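Halcombe Bandeck phone case review

I bought the Bandeck in November to replace a Skumiline case with a split corner. It snaps on in two pieces and the back is matte gray with a raised lip around the camera. My phone still charges on the pad with it on. The side buttons are stiff for the first week. I dropped it once in the driveway and the screen was fine.

The case is slim enough for a coat pocket and doesn't catch on the lining.

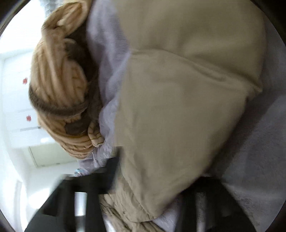
What I'd change

The charging port cutout is too narrow for my older cable. I had to trim the plug with a knife.

Reviewed by Iolo Prosser, 13 Jan 2022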